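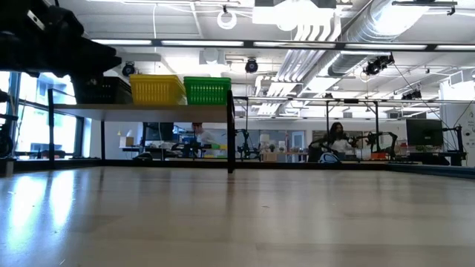
Cestas Prultness en negro, amarillo y verde, sobre balda elevada.

Cestas de plástico Prultness
Rectangulares, apilables y sin ninguna aspiración decorativa

Hay cestas de mimbre con lazo, cestas de fieltro que cogen pelusa con solo mirarlas y cestas de alambre por las que se escapan los lápices. Luego está la Prultness, que es una cesta de plástico. Paredes caladas, esquinas redondeadas, borde grueso para agarrarla con una mano mientras con la otra se sujeta el teléfono. Se fabrica en tres colores y ninguno de ellos se llama «arena del desierto».

Caben en una balda estrecha, una al lado de otra, y dejan libre la mesa de debajo. Lo que ocurra después con esa mesa ya no es cosa nuestra.

Colores
Negro: para quien no quiere que se note la cesta.
Amarillo: para quien la pierde a menudo.
Verde: un verde vivo, bastante vivo. Avisados quedan.
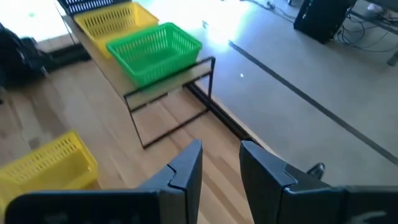
Verde y amarilla, vacías, con los calados laterales a la vista.

Características
Material: plástico de una pieza, sin tornillos ni piezas sueltas.
Fondo: liso. Se pasa un trapo y listo.
Alto: 18 cm
Largo: 32 cm
Carga recomendada: 6 kg. Aguanta más, pero preferimos no enterarnos.
Limpieza: agua y jabón. El lavavajillas, bajo la responsabilidad de cada cual.

Para qué sirve
Cables, paños, juguetes, sobres de sopa, el cajón de «ya lo miraré» cuando el cajón se llena. Abelardo Henao, de nuestro almacén, tiene una verde para los tornillos buenos y una negra para los demás, y asegura que el sistema funciona. Nadie más ha conseguido entender cuáles son los buenos.

Si va a usar varios colores, decida antes qué significa cada uno y apúntelo. En la tienda repartimos los pedidos así: amarillo lo pendiente, verde lo revisado, negro lo que hay que preguntar a Maxine Tapsell. Los lunes escasean las negras.

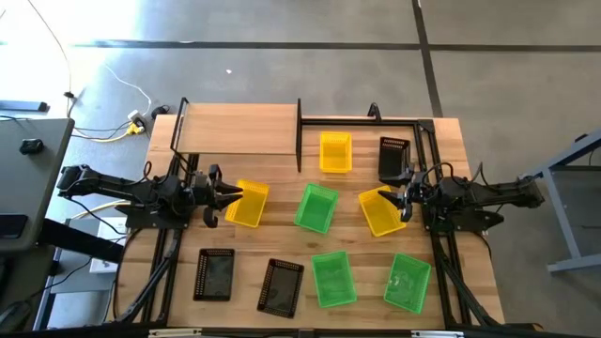
Otra ventaja es que se reordenan sin ceremonia. Se sacan todas a la mesa, se cambian de sitio, se cambia de opinión y se vuelve a empezar. Una vez vacías se meten unas dentro de otras y ocupan poco más que una sola, siempre que alguien se moleste en vaciarlas.

Pedidos
Se venden sueltas o en lote de seis, con los colores a elegir. El lote surtido lo montamos nosotros y no admitimos quejas sobre el reparto. Tenemos más de 82 unidades en almacén; el amarillo se repone en junio.

Las tapas se venden por separado. Están agotadas.

También le puede interesar
Balda de sobremesa Drestavberg
Etiquetas adhesivas Stodance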